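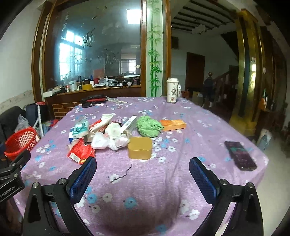
The long table in our front room, purple cloth on.

About Tilahun Table

We are a small home-organizing school, and we teach people how to clear a table. That sounds like very little until you have a table of your own with a week of packets, wrappers, boxes and toys on it and guests at the door! We love this work, and we have loved it since the first evening Getachew Alemneh asked his neighbors over to sort out a kitchen drawer and ended up with a full house and no chairs left.

The classes grew out of that evening. Getachew still teaches the beginners' course, Kiros Tesfamariam runs the family sessions (children are very welcome, and they are usually faster than their parents), and Tatiana Pešek looks after bookings, keys, tea and the big cupboard we call Skutine, which holds every box, bag and odd toy we use for practice. If you have ever given us a bag of bits and pieces, they are probably in Skutine now, being sorted by somebody new every week.

How a class goes

Every class starts with the same thing, a pile. We tip it out, everyone has a good look, and then we sort by hand. Wrappers go with wrappers, boxes with boxes, soft things to one side. Only after that do we talk about where things should live. Beginners often want to buy containers first, and we understand, containers are lovely — but please come and do the pile before you go shopping. A square one with a flat top, like our mustard-gold one, is a favorite in class and people always ask about it.

We keep groups small so everybody gets a place at the table. A beginners' class lasts 70 minutes, and the family session is a little shorter, depending on how the youngest ones are doing. Come in clothes you can move in and bring nothing at all, unless you have a small pile from home you would like to work on. Those are the best classes, to be truthful, because we all learn what other people keep.

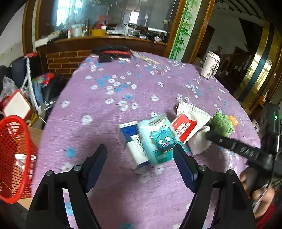 Small things are what we get the most questions about. A sofa has its spot and stays there, but a packet can turn up anywhere in the house, and Kiros has built most of the family session around this. She lays things out in a row with some space in front, so that each one can be picked up and talked over. Children go straight for the fuzzy green plush or the teal packet with the round-eyed blue cartoon character, and the plain pouches get left for the grown-ups. Then we swap, and the children have to find a home for the dull ones. It gets quite loud and we would not change a thing.

The purple cloth

People do ask about the flowered tablecloth! Setsuko Hirose chose it in our second year, after we had tried a plain one that everyone found gloomy. White flowers, blue flowers, plenty of both. It goes on before class and gets shaken out on the back step after.

Where we are

You will find us at 474 Melotus Road, through the green door and up 2 steps. Chaiwat Tanasarn is usually in early and will put the kettle on. We close for part of February to repaint and to give Skutine its yearly turning out, and former students often come along to help with that.

To book a place, call the front room on extension 1335 or stop by before any class.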